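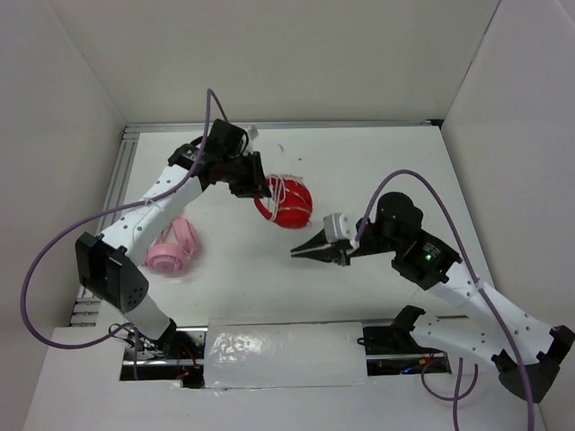
4. Tidying up headphones (the cable chore)

I'll be straight with you – of all the chores in the Kisden guide, this is the one I'd try last. Machines are getting decent at lifting a cup or wiping a worktop. Winding a floppy cable is another matter, and I've spent more evenings on it than I'd like to admit!

4.1 Put 2 pairs of headphones on the table, a hand's width apart. Different colours make life much easier (I use red and pink).

4.2 Open Rollen on your computer and pick routine 1601, "Cable tidy". Set the speed to 9 for your first go. It'll happily run at 100, but please don't, not yet.

4.3 Let one arm pick up a pair by the headband and hold it clear of the table, so the cable can hang.
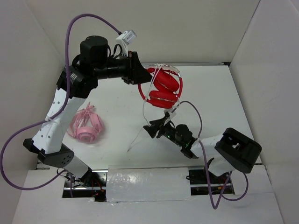 The other arm then has to find the cable and get hold of it, and that's the bit where I hold my breath. A thin lead swings about, hides behind the ear cups and never falls the same way twice, so expect a few misses.

Note: if Rollen keeps losing the lead, stop, lay everything flat and go back to 4.1. Shouting doesn't help, I've tried.

Caution: keep your fingers out while the arms are live, even if a plug looks stuck. Press stop first.

4.4 When the routine ends, check the winding by hand. Mine usually needs a tweak, so no, I wouldn't call this chore solved – a person still does it faster with the telly on. The Sepp and Hendano settings are in section 5.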